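Tabletop Blocks, Kilik Workshop
Progress report to the Villalba Fund, period ending January
Prepared by Saodah Gunawan

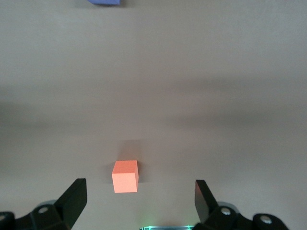 Fig. 1. Small orange block on the pale tabletop.

1. Work in the period

The grant covers a set of small coloured blocks for tabletop sorting and stacking, together with the surface they are used on. Two items were due by the end of January: a settled block specification and a chosen table finish. The first is complete. The second is complete except for the cleaning trial described in section 3.

2. Blocks

The orange was the last colour to be agreed. Earlier samples were closer to red and were hard to tell from the brown blocks under the ceiling lights at Kilik. The new shade is a salmon orange with a matt surface. In Fig. 1 the top face reads as a lighter peach and the front face as a deeper coral, with a sharp line where the two meet. Gayan Kumarasinghe had asked for this difference to be kept, as it lets the user judge which way a block is turned without picking it up. Gloss samples lost the line under direct light and have been dropped.

Edges remain square. A rounded version was cut and tried, but it rocked when stacked and the stacks leaned. The rounded cutting die has been returned to Turden and the deposit credited to the materials line.

The first full batch came to 43 blocks in six colours. Five were rejected on inspection, all for torn corners. Fidel Quiroga traced the tears to a worn blade, now replaced. The rejected blocks have been kept for the cleaning trial.

3. Table surface

Three finishes were compared: white, mid-grey and pale beige-grey. White gave too much glare in the afternoon. Mid-grey hid the shadow beside the darker blocks and made their lower edges hard to find. The pale beige-grey has been adopted. A block's shadow shows clearly on it, and the warm colours stand out well.

The surface is flat and carries no printed marks. Siriporn Kaewmanee proposed a faint grid for the sorting task. This has been left for the next period, as a removable sheet would do the same job at lower cost.

The cleaning trial began late, owing to a delay in delivery of the second tabletop. It will test damp cloth and mild soap on both blocks and table.

4. Spending

Materials are within budget. The replacement blade was charged to maintenance. No transfer between budget lines is requested.

5. Next period

Finish the cleaning trial.
Order the second batch of blocks from Turden.
Test the removable grid sheet.
Send sample sets to Veltora for storage trials. Sylvie Beaudoin will agree the box size with them before the sets leave Kilik.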